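The Release Condition

The planner stopped at step 27 again, and Orest Kostiuk read the log before he looked at the robot.

He had learned to do it in that order. The robot made suggestions about what had gone wrong, just by standing there, and most of them were false. The log had no posture. It said that the release condition had been evaluated and had returned false, that the arm had held position, and that the evaluation would be repeated in 30 milliseconds. Below that it said the same thing again. It went on like that for several screens.

He scrolled up. The task was called basket_load and it had been written by Zhuravel, who had left Stirance in July and whose name was still on half the files in the repository. The structure was clean. Find the fruit on the shelf. Pick with the right hand. Hold the basket with the left. Move the fruit over the opening. Check. Open the fingers. Each step had a guard and each guard had a comment, and the comments were in full sentences with periods at the end.

The guard on the release step called a function named is_over_container. Orest opened it.

It took the pose of the object and the pose of the basket, projected one onto the plane of the other, and asked whether the first was inside the second with a margin. The margin was 38 millimeters. The comment said: "Do not lower this value. See note."

There was no note. He searched the repository for it, then the wiki, then the old wiki that Tremwood had been meant to replace and which was still running on a machine under the stairs. He found a page titled Note, last edited by Zhuravel, and it was empty.

"It's holding again," said Onden from the speaker on the desk.

Onden was the supervisor process. The company had given it a voice so that people working behind the shelving would know what the arms were about to do. It had one sentence for each state and a small number of variations, and Orest had stopped hearing it as speech some time during his first winter.

"I know," he said. It had no microphone.

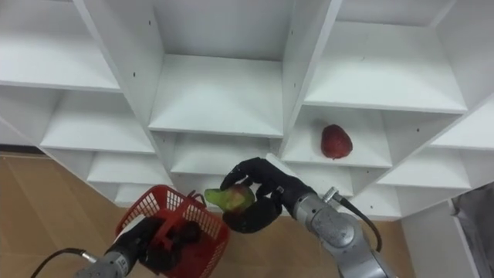

He replayed the last cycle with the overlay on. The basket was drawn as a box with an axis sticking out of its open end, and the fruit as a sphere with a cloud around it to show the uncertainty. The left wrist had rolled. The axis leaned, and when the sphere was projected along it instead of straight down, it landed outside the margin. Gravity did not work along the axis of the basket. Gravity worked down. A child would have opened the fingers.

So it was a frame error. He felt the small, flat pleasure of having found one. Somebody had written the projection in the basket frame when it should have been in the world frame, and for as long as the left hand held the basket level the two had agreed, and nothing had ever come up. He made a branch and changed one line. Then he ran it in the simulator 841 times, which was how many recorded grasps there were in the test set, and went to get coffee.

When he came back there was one failure.

He opened it expecting noise. In the failing case the basket was tilted further than in any of the others, and the sphere was dropped exactly where the world frame said it should be dropped. It touched the inner wall, rolled along it, and came out over the low side of the rim. In the basket frame the guard would have refused. He reverted his change in a second window and checked. It refused.

He sat for a while with both windows open.

The old guard was wrong about physics and right about the basket. It held the fruit too long, in too many cases, and it had never let one fall. His guard was right about physics and would let one fall in every 841, assuming the test set looked like the world, and he had been in the trade long enough not to assume that.

He looked for the recording behind the failing case. All the others were numbered. This one had a number too, but it also had a text field, and the field was filled in.

"Moved the note here," it said. "The wiki loses things. Two guards are needed, one in each frame, and the wrist should be asked to level before either is checked. I did not have time to write the second one. The margin is covering for it. If you are reading this you have already lowered the margin or changed the frame. Please put it back until the rest is done. Z."

It was dated Feb 12, 2023. He had not lowered the margin. He noticed that he wanted to tell someone so.

The rest took him until the lights in the corridor went to half. The leveling request was easy, a soft cost on the roll of the left wrist, heavy enough to matter and light enough that the arm would not fight its own elbow for it. The second guard was harder. He needed the low point of the rim, and the low point moved as the hand moved, and the perception stack reported the rim only when it could see enough of it. When it could not, he had the guard return false. A hold was cheap.

He wrote the comments in full sentences. On the margin he wrote that the value could now be lowered, and by how much, and which test would fail if it was lowered further. He did not lower it himself.

The simulator ran clean. He copied the build across, walked over to the cell, checked the gate, and pressed the green button on the pendant.

"Resuming," said Onden.

The left wrist turned a few degrees. The log printed the roll, then the first guard, then the second. True and true. The command to open the fingers went out on the next tick, and he kept his eyes on the text until the line after it came up.

Then he went back to the desk, opened the empty page on the old wiki, and typed in the number of the recording. The page took a long time to save. He waited for it with his coat on.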